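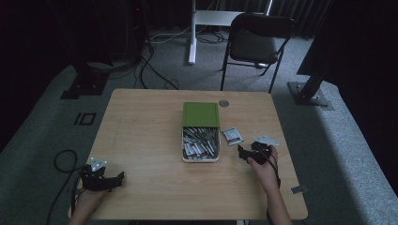
Getting on top of the little packets

I love a lidded box. Give me one with a bright green lid and a white base and I will find something to put in it by lunchtime! Slim packets and sachets are my favorite candidates, because they're the things that spread through every drawer in the house if you let them (sugar, instant coffee, soup, drink mix, plant food, you name it).

Start with one big dump

Empty the drawer, the bowl on the counter, the bottom of the lunch bag and your coat pockets onto a table. My last round took 20 minutes, and I pulled 14 packets of hot sauce out of the glove compartment alone. Check dates as you go. Anything sticky, puffed up or split goes straight in the trash.

Pick a box a bit shorter than your packets

This is the part I get excited about. If the tips poke up past the rim when the packets stand on end, you can grab one with two fingers and leave the rest alone. Too deep and you're digging. Measure your tallest packet before you go shopping, and remember that the lid has to close too. A lid with some height to it helps a lot.

Stand them up, and keep them standing

Packets lean. They lean even more once the box is half empty, and then they slide down and lie in a heap at an angle. Three fixes I use all the time:

Cut a strip of cereal box cardboard to the width of the box, fold it into an L and slide it along behind the packets as the row gets shorter.

Tuck a folded dish towel into the empty end. Ugly, works great.

Merge two half-empty boxes and give the spare one to someone else. Rochelle Ferreira down the street got mine and now keeps all her seed packets in it.

Keep a card with the box

I use a plain white index card. On it goes what's inside, the earliest date in the batch, and any mixing directions I can never remember (one packet to how much water?!). When the box gets refilled, flip the card and start over on the back.

Leave one out

Before I put a box away, I set a single packet beside the kettle for the next morning. When it's gone, I look in the box, and that's my stock check.

Where to keep it

Somewhere dry, away from the stove and the dishwasher vent. A shelf at elbow height is lovely. If you stack boxes, put the one you open every day on top, and use a different lid color for each kind if you can get them. Green is drinks at our house, and my brother-in-law Murdo Yule still goes for the soup box every single visit, so maybe add a label as well.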